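4. 芸能ニュース通知の設定

この章では、Sivar アプリの芸能ニュース通知を、電話が一日中鳴らない程度まで絞り込む手順を説明します。初期設定のまま使うこともできますが、おすすめはしません。初期設定では「速報」「独占」「関係者談」がすべて同じ音で届きます。三つが同じ重さの情報かどうかは、しばらく使えばわかるはずです。

対象:Sivar 3 以降。Funer 配信をご契約の方は、4.3 もあわせてお読みください。

4.1 はじめる前に

Sivar のアカウントにログインし、右下の「通知」を開いておきます。製品紹介には「ファンに必要な情報だけを届ける」とありますが、何が必要かを決めているのは配信元であり、利用者ではありません。以下の手順は、その決定権をいくらか取り戻すためのものです。

注意:通知を一度すべて切ってから設定をやり直すと、再開したときに未読分がまとめて届きます。試したときは 546 件ありました。先に「未読を破棄」を押してください。

4.2 配信元を選ぶ

1. 「通知」から「配信元」を開きます。
2. 一覧の上にある「おすすめをすべて受け取る」をオフにします。この項目は更新のたびにオンに戻ることがあります。仕様だと説明されていますが、更新後は確認してください。
3. 残したい配信元だけをオンにします。迷ったら、記者の署名がある配信元から選びます。
4. 配信元の名前を長押しし、「訂正記事も受け取る」をオンにします。初期設定はオフです。破局の報道は受け取るのに、破局が誤りだったという訂正は受け取らない、という状態がここで直ります。
5. 「保存」を押します。自動保存はされません。

メモ:配信元の横に付く青い印は「確認済み」を示します。確認されているのは配信元の連絡先であって、記事の中身ではありません。ヘルプにも小さな字でそう書いてあります。

4.3 Funer 配信を使う場合

Funer の記事は Sivar を通って届きますが、絞り込みは別に設定します。片方だけ直しても、もう片方から同じ話が届きます。

1. 「外部配信」から「Funer」を選びます。
2. 「見出しの強さ」を 9 段階の 3 にします。初期値は 9 です。
3. 「目撃情報」をオフにします。レストランの出口で誰が誰と歩いていたか、という類いの記事です。オンのままだと、同じ晩の同じ夕食について約 17 件届くことがあります。
4. 「婚約・離婚」は「本人または事務所の発表のみ」にします。

注意:「見出しの強さ」を下げても、本文は変わりません。「激白」が「語る」になるだけのこともあります。記事を減らしたいときは、手順 3 と 4 のほうが効きます。

4.4 信頼度スコアの扱い

Badawi は、記事ごとに信頼度を数字で表示する追加機能です。計算方法は公開されていません。問い合わせたところ「複数の要素を総合的に評価しています」という回答でした。何もわかりません。

それでも表示したい場合は、次のとおり設定します。

1. 「追加機能」から「Badawi」をオンにします。
2. 「スコアで自動的に非表示」はオフのままにします。
3. スコアを長押しして「出典」を表示します。出典欄に他社の記事しか並んでいないときは、元をたどってください。三社が報じていても、三社とも同じ一人の「親しい友人」を引いていることがあります。

この章の下書きを読んだ Sanaa Hamdy は、スコアは見ずに出典欄だけを見ているそうです。筆者も今はそうしています。

4.5 表紙画像とミュート

通知一覧の表紙画像は、配信元の写真か、手持ちの画像のどちらかに設定できます。配信元の写真は、何年も前の授賞式のものが今日の記事に付いていることもあるため、手持ちの画像にしておくほうが無難です。

1. 「表示」から「表紙画像」を開き、「手持ちの画像」を選びます。
2. 画像を一枚選び、「適用」を押します。
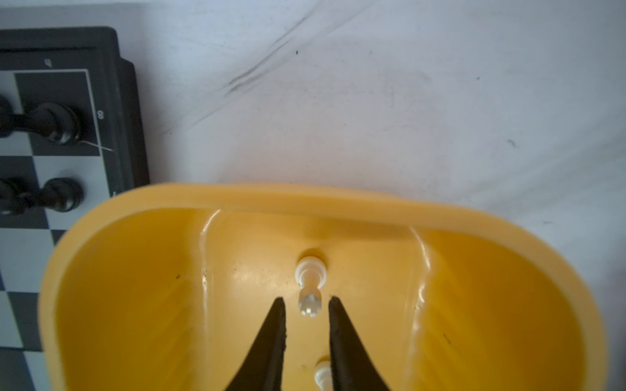
図 4-1 黄色いトレイと白いチェスの駒

続いてミュートを設定します。

1. 「ミュート」から「人物」を開き、名前を入力します。
2. 「別表記も含める」をオンにします。愛称や、カップルをまとめた呼び名も対象になります。
3. 期間を選びます。「無期限」を選んでも、授賞式の時期には「特別編成」として解除されることがあります。「特別編成を除外」もオンにしてください。

注意:ミュートは通知だけに効きます。検索結果と「話題の人」欄にはそのまま表示されます。この欄を消す方法は、今のところ見つかっていません。

4.6 うまくいかないとき

・オフにした配信元から届く
配信元が名前を変えた可能性があります。「配信元」の一覧を開き直し、新しい名前のほうをオフにします。

・訂正記事が届かない
4.2 の手順 4 を確認します。設定が正しくても届かないときは、訂正が出ていないのかもしれません。記事の本文だけが黙って書き換えられている場合、Sivar は通知しません。

・同じ記事が二度届く
Grevar 連携が残っていると起こります。「外部配信」から Grevar を開き、「連携を解除」を押します。「一時停止」では止まりません。

・設定が初期値に戻った
アプリの更新後に起こります。7月の更新で修正予定とされていますが、前回の更新でも同じ予告がありました。「設定の書き出し」で控えを保存しておいてください。

この章の最終確認日:2022年6月19日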